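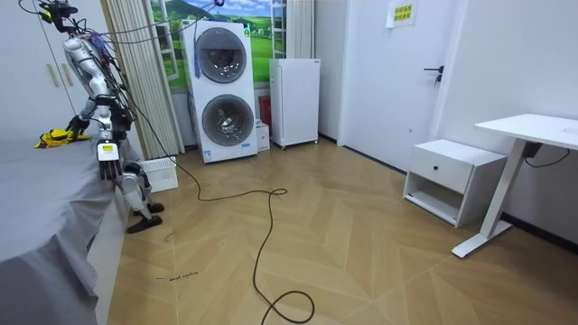 El robot junto a la cama de la habitación de Skerkuvport, visto desde la cámara fija.

Vakomis-Cama
Demostraciones teleoperadas de recogida de ropa sobre una cama

Versión publicada en febrero de 2019
Mantenimiento: Setsuko Iwasaki, Rusotero
Idioma de las anotaciones: español

Resumen

Vakomis-Cama reúne 918 episodios en los que una persona maneja a distancia un robot humanoide para recoger prendas de una cama y dejarlas en un cesto. Todos los episodios se grabaron en la misma habitación. El conjunto está pensado para aprendizaje por imitación con manos de varios dedos y para trabajos sobre percepción de tela arrugada.

De los 918 episodios, 394 usan una sola mano. En el resto intervienen las dos, casi siempre una para sujetar la sábana y otra para levantar la prenda. El campo manos de cada episodio indica cuál es el caso.

Contenido de cada episodio

video_fija.mp4 - cámara fija de la habitación
video_cabeza.mp4 - cámara de la cabeza del robot
articulaciones.csv - posiciones medidas de brazos y dedos
ordenes.csv - posiciones pedidas por el operador
eventos.json - inicio, primer contacto, agarre, suelta y final
ficha.json - operador, prenda, manos, resultado y observaciones

Los dos vídeos y las dos tablas comparten reloj. Las marcas de tiempo están en segundos desde el inicio del episodio. Las tablas tienen una fila por ciclo de control, también cuando el operador está quieto.

Cómo se grabó

El operador lleva unas gafas en las que ve la imagen de la cabeza del robot y unos guantes que registran la flexión de los dedos. El programa Tehrani convierte la postura de sus muñecas y dedos en órdenes para los brazos y las manos del robot. Las piernas no se teleoperan en este conjunto: el robot se coloca junto a la cama antes de empezar y mantiene la posición.

Participaron seis operadores. Cada uno hizo una sesión de práctica, que no está incluida, y después grabó en turnos cortos. En la ficha figuran con una letra, de la A a la F. El operador D es zurdo y tiende a acercarse a la prenda desde el lado contrario; conviene saberlo si se separan los datos por operador.

La secuencia de un episodio es la siguiente:

El ayudante deja la prenda sobre la sábana y se retira.
El operador lleva las manos a la postura de reposo.
Se activa la grabación y el operador baja la mano hacia la prenda.
Agarra, levanta, desplaza y suelta.
El operador vuelve a la postura de reposo y se cierra el episodio.

El tiempo máximo es de 300 segundos. Si se agota, el episodio se guarda con resultado agotado. No se han eliminado los fallos: hay agarres que resbalan, prendas que se quedan enganchadas en un dedo y prendas que caen al suelo.

Anotación del agarre

Las prendas finas dan más trabajo que las gruesas. La yema puede estar apoyada en la tela sin haberla cogido, y desde fuera cuesta distinguir una cosa de otra. Por eso eventos.json separa primer_contacto (el dedo toca la tela) de agarre (la tela se mueve con la mano). El segundo se anotó a mano, mirando los dos vídeos a la vez. Cuando el anotador no pudo decidir, el valor es null.

En la imagen siguiente, de la cámara de la cabeza, la mano está sobre la prenda amarilla y un dedo presiona la tela contra la cama.
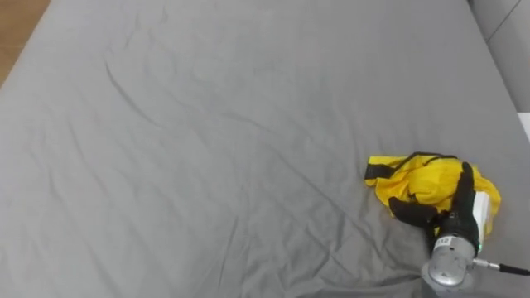

¿Se puede entrenar solo con los vídeos, sin las tablas de articulaciones?
Depende de lo que se quiera predecir. Para clasificar fases o localizar la prenda bastan los vídeos y eventos.json. Para imitar el movimiento hacen falta además ordenes.csv y articulaciones.csv, y recomendamos usar las órdenes como acción y las posiciones medidas como estado.

¿Por qué no coinciden las órdenes y las posiciones medidas?
Hay un retardo entre ambas, y los dedos se detienen cuando encuentran resistencia aunque la orden siga cerrándolos. Esa diferencia es útil como indicio de contacto. No la hemos filtrado.

¿Hay sensores táctiles en los datos?
En esta versión, ninguno. La carpeta tacto del repositorio está reservada y vacía.

Particiones

La partición por defecto está en particiones/base.txt y separa por sesión, de modo que dos episodios seguidos del mismo operador nunca quedan uno en entrenamiento y otro en prueba. Hay una segunda partición, particiones/operador.txt, que deja fuera por completo al operador F. Los resultados de una y otra no son comparables entre sí; indíquese siempre cuál se ha usado.

Estado de la sábana

La sábana no se alisa entre episodios de una misma sesión. Los pliegues se acumulan con el apoyo de las manos y cambian la apariencia del fondo, sobre todo en la parte de la cama más próxima al robot. Quien quiera restar el fondo debería tomar una referencia de la propia sesión y no una general. Para ello cada sesión incluye vistas de la cama sin prenda, en la carpeta referencias, como esta.

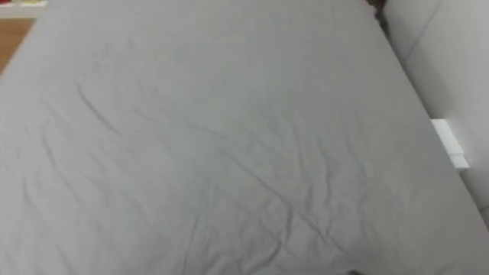 Limitaciones conocidas

Una sola habitación, una sola cama y una sábana gris en todas las grabaciones. Un modelo entrenado solo con estos datos probablemente falle con sábanas estampadas.

La mano tapa la prenda en muchos fotogramas de la cámara de la cabeza, justo durante el agarre. La cámara fija ayuda en parte, pero el brazo más cercano puede ocultar el otro.

El robot trabaja con cables. En la vista fija se ven por el suelo y cambian de forma entre sesiones. No están segmentados.

El campo observaciones es texto libre y cada operador lo rellenó a su manera. El operador B apenas escribió nada.

En algunos episodios la suelta se anotó al abrir la mano y en otros al separarse la tela de los dedos. Está previsto unificarlo en la revisión de marzo - mientras tanto, trátese ese evento con cierta holgura.

Uso

Descargar primero ficha.json de todos los episodios (paquete fichas.tar) y filtrar antes de bajar los vídeos, que ocupan casi todo el espacio. El script leer_episodio.py carga un episodio y alinea vídeos y tablas. El script ver_eventos.py muestra los eventos sobre el vídeo y sirve para comprobar que la instalación funciona.

Licencia y contacto

Uso libre para investigación, citando Vakomis-Cama y la versión empleada. Para otros usos hay que escribir a Rusotero. Los errores de anotación se comunican a Setsuko Iwasaki mediante una incidencia en el repositorio, con el identificador del episodio y el segundo en que aparece el error.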